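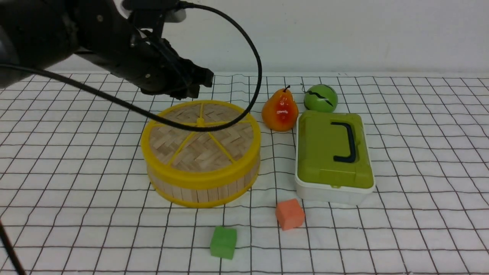
Home | Shop | Kits | Parts | Build notes | Cart (0)

Birkum Tabletop Arm Kit

I started selling the Birkum after building the first one on my own kitchen table in Dernthorpe, and it's still the arm I use every evening. You get the printed housings, the motors, the gripper, all the screws and one long cable, and you put it together yourself with a hex key and a fair bit of patience (set aside a weekend, and don't do the wrist joint late at night!).

The gripper fingers are the part I'm proudest of. I went through a pile of shapes before settling on these angular ones, and they're happy with foam cubes, toy fruit and most things with a handle on top. Round shiny stuff is harder. I stick a strip of rubber tape inside each finger for that, and there are two strips in the bag.

What's in the kit:
- arm parts, black, with a light top cover
- gripper with 4 spare finger pads
- power supply and cable
- printed build guide

Reach is 600 mm with the gripper on. Clamp it to something heavy — my first table walked across the floor. Please do think about the cable before you start, too. Mine loops up off the arm and flops over whatever I've put out, and I keep meaning to print a proper clip. If you beat me to it, send me the file and I'll add it to the downloads.

For a practice surface I like cloth with a printed grid. It makes it easy to put things back where they were between runs, wrinkles and all.

The motors come from Van den Broek and the kits get packed at the shared workshop in Lutmont. The next batch ships in June. Part no. 1744.

Share (2) | Comments (4)

We use cookies to remember your cart. OK | Settings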